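Bestwood Tabletop Sorting Set – Meline range
Product code BW-M11
Page revised Jan 5, 2026

The Meline set is a box of mixed household and play items for sorting, grading and grasp work at a table. It is sold to nurseries, therapy rooms and product test benches. Contents are grouped by surface, soft or hard, and every item can be bought singly under the same code with a suffix letter.

Soft items (suffix S)
Fuzzy textile outer in single colours. The pile is long enough to be felt as a separate layer before the body of the item is reached. Soft items compress under light pressure and recover when released. They should not be stored beneath hard items for long periods, as the pile takes a set.

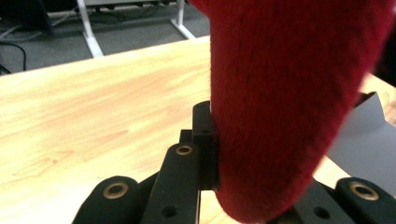 Soft item in red, fuzzy surface and rounded tip.

Cleaning: hand wash at 30 degrees, reshape while damp, dry flat. Do not tumble dry. Some loss of fibre is normal during the first few washes – brush lightly with a dry clothes brush and discard the lint. Replacement soft items are dyed in batches, and a small difference in shade from the original is not treated as a fault.

Hard items (suffix H)
Smooth plastic, matt finish. Discs are supplied in grey only. Raised marks are moulded into the surface and cannot be removed. Wipe with a damp cloth and mild washing-up liquid. Scouring pads will polish the matt finish and leave shiny patches.

Work surface
Use on a flat, level table.

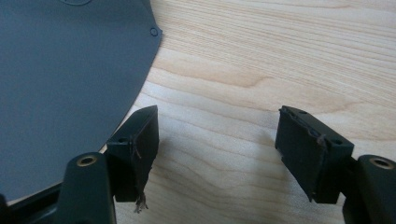
A pale wooden top gives good contrast with both the darker plastics and the stronger textile colours. Glass and high-gloss tops are not advised, as the discs slide on them. Where a table has to be protected, the Pomare felt mat (sold separately) may be used under hard items, though it sheds a little and will cling to the soft ones.

Packing and supply
Supplied in a Lukus lidded box, maximum load 20 kg. Boxes stack when closed. Minimum trade order is 11 sets; single sets are available from stock. Spare items are dispatched separately. The current price list runs to the end of April.

Trade enquiries and spares: Kwadwo Gbeho, Bestwood sales desk. Please quote the product code and suffix letter.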